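4.2 Changes to the handling task

Before the trial, the benches at the Watinura workshop in Grendedcombe were staffed by hand. A worker picked up each white piece, turned it, looked for marks and set it down. The work was light but repetitive, and staff told us in interviews that the hardest part was keeping the same grip all afternoon. After April, part of this work moved to hand-held gripper tools with two padded fingers, and part of the placing was passed to an automated cell running the Sequeira control software. The workers kept the inspection step and took on the recording of example grasps for the cell.
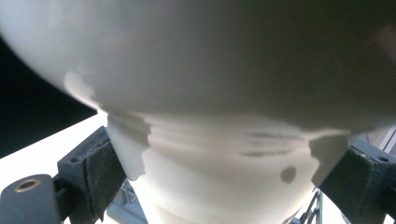 We interviewed 35 members of staff, all of whom had used the hand-held tool for at least one full shift. Most described the first days as slow. A person picking up a piece with bare hands adjusts without thinking about it, and the tool took that away. Several people said they had to learn where a narrow section begins by looking, where before they had felt for it. One bench worker put it this way: "I knew the shape in my hands. Now I have to know it with my eyes."

Training changed as a result. The original plan gave each worker 40 minutes with the tool and a printed sheet. This was replaced by paired practice, in which an experienced user sat with a new one and the two took turns. The supervisors had not asked for this. It grew up on the benches and was written into the plan later. We return to the question of informal training in Section 5.

Approach was the part of the task that new users found hardest to judge. With the fingers apart and nothing between them, the distance to a piece further along the table was easy to misread, and people tended to close early. Those who did well moved the tool in slowly and closed it only when both pads were level with the part they meant to hold.
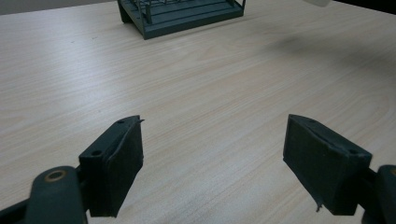 Figure 3. Gripper fingers open over the wooden work surface, with a dark green wire rack toward the far end.

Pad condition was a steady source of complaint. Staff were quick to notice torn or lifting rubber, and in the early weeks there was no clear rule on who should replace it. Maintenance regarded the tools as bench equipment, while bench staff regarded them as part of the cell. The matter was settled when the Irar maintenance log was opened to everyone on the floor -- before that, only technicians could enter a fault. Of the first 100 entries made under the new rule, 50 came from bench workers. Two supervisors told us that this did more for relations between the groups than any of the meetings held during the trial.

Judgment about surface marks stayed with people. The cell could hold a piece at its narrow part, but it had no means of deciding whether a darker area on a pale surface mattered. Workers did this at a glance and often disagreed with each other, which had been hidden when each person inspected alone. 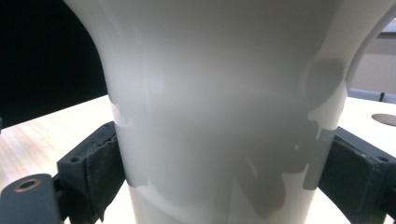 Source: authors' workplace study, Watinura, Grendedcombe.

Once grasps were recorded and reviewed in pairs, these differences came into the open. Some workers welcomed the discussion. Others felt watched, and three asked that their recordings not be shown to the group. Management agreed to this -- the request was later made available to all staff as a standing option.

Pay grades did not change during the study period. Several interviewees raised this without being asked, and pointed out that recording grasps was a new duty which did not appear in their job descriptions.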